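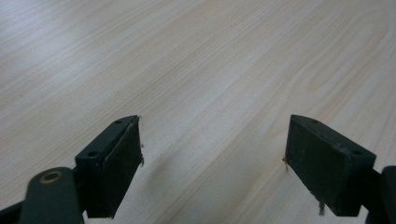 Meenakshi Thevar
Customer Support Lead, Zandach

Thu 10 October | by Meenakshi Thevar
Filed under: Hand-Held Grippers, Help & FAQs

Thanks so much for stopping by! Most of what follows comes out of letters and calls from folks who have just bought the Bamden hand-held gripper, or are still making up their minds (take your time, we don't mind a bit).

What comes with the Bamden kit?
You get the gripper, 2 spare finger pads, a hex key and the printed guide, which Deepika Bhat rewrote for us in April and which is a good deal friendlier than the old one.

Are the pads supposed to have little fibers on them?
A few wisps along the pad edge are fine, and you can snip them with small scissors if they bother you. Please don't pull, though! If the pad itself starts lifting off the finger, write to us and we'll send a new one.

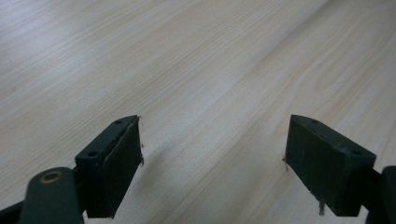
How long is the warranty?
The warranty runs 300 days from delivery and covers the fingers, the linkage and the pivots. Pads are covered for the first 41 days.

Do I need a special table to practice on?
Oh, any flat table will do nicely. A pale, plain top is pleasant to work over, and we like people to spend their first session just opening and closing the fingers a little above it, with nothing to pick up yet.

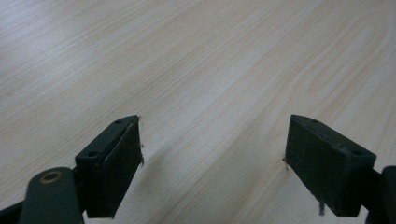

Meenakshi Thevar

Can I rent one before I buy?
You can, through our Bendcombe shop, for 37 dollars a week, and we take that off the price if you decide to keep it. Ask for Živko Trajkovski, and bring along whatever you're hoping to pick up so he can help you choose the right pads.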